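Bolenard to Offer Ghauri Collection of Antique Arms and Accessories

HENIA, 18 December 2018 - Bolenard, a dealer in antique firearms and related items, will offer the Ghauri collection for sale in April. The collection was put together over 30 years by a single family and has not been on the market before.

The sale has 152 lots. Most are percussion revolvers and single-shot pistols made before 1870, with a smaller group of powder flasks, cappers, nipple wrenches and cased accessories. There are also 50 lots of printed matter, including makers' price lists and period manuals.

"The family bought carefully and kept their receipts," said Tariq Bhutto, head of arms and armor at Bolenard. "We have a purchase record for nearly every piece, and buyers will be able to read those records before they bid."

Each lot has been checked for matching serial numbers, replaced parts and later refinishing. Repairs are listed in the condition notes - including small ones such as a replaced screw or a cleaned bore. Estimates will be published with the full catalog.

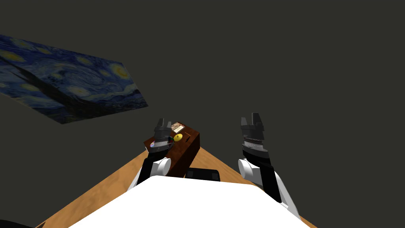
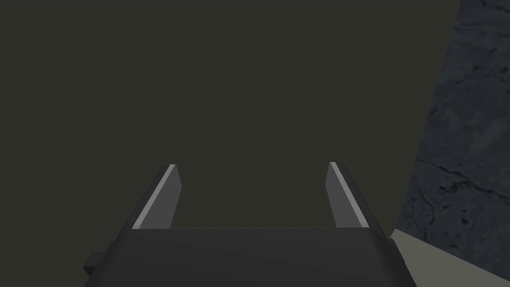 Computer-rendered views.

The catalog will be handled through Predulix, the online listing service Bolenard has used for its last two sales. Absentee bids can be left there once registration opens. Phone bidding is available on request, but lines are limited and should be booked early.

A hardbound edition of the catalog will be printed in a run of 1,642 copies. Registered bidders may order one at cost.

"People ask us for paper every time," said Anum Rind, catalog editor. "The photographs of the markings are larger in the book, and the index is sorted by maker."

Viewing is by appointment at the Bolenard rooms in Henia. Visitors should bring photo identification. Buyers outside the country are responsible for checking their own import rules before bidding - Bolenard can supply age and description letters for any lot.

Requests for viewing times, condition reports and press copies of the catalog should be sent to the Bolenard arms and armor department.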